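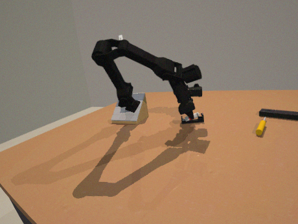
Glaze tests, September, kiln two

Monday, late. Opened at 140 degrees, too early as usual, gloves on. Log says 376 minutes from switch-on to cutoff, and the controller has forgotten the hold again. Program 3 is supposed to soak at the top. It went up, looked around, and came home.

Vasberg white (new bag): pinholes all over the shoulders, fine on the flats. Same recipe, same bucket, same sieve as the last batch. Octavio says the bisque was underfired and the body is still gassing. I say it's the missing hold. We have agreed to both be right until the next firing.

Ovora green: lovely on the porcelain, swamp on the stoneware. Crawled off two rims where somebody's hand cream got there first. Mine, probably. Wipe everything down with a damp sponge before dipping, and this time do it.

Benavides clear over iron slip: the only tile I'd show a customer. Warm brown, breaks to amber on the edges, slight crazing after it cooled that I heard before I saw. Needs less feldspar or more silica. Going with silica, there's an open sack of it in my way.

Mixing for the next round, dry batch of 4,000 grams, so the percentages are easy even for me. Silica up 3 per 100, everything else as before. Add to water, leave overnight, sieve twice. Erick wants a second bucket with a pinch of bentonite to stop it setting like pavement at the bottom. Fine, but label it. The bucket marked "clear?" has been on the shelf since spring and I am not drinking from it to find out.

Cones on the middle shelf: 5 flat, 6 bent to four o'clock, 7 standing. Top shelf cooler by most of a cone. Bottom shelf I forgot.

Controller: Erick reset it and typed the hold back in, 15 minutes. Check it's still there before pressing start – it was there last time too.

Eteo still owe us shelves. Rang, left a message, rang again. Old ones get ground and washed meanwhile. Octavio has the mask.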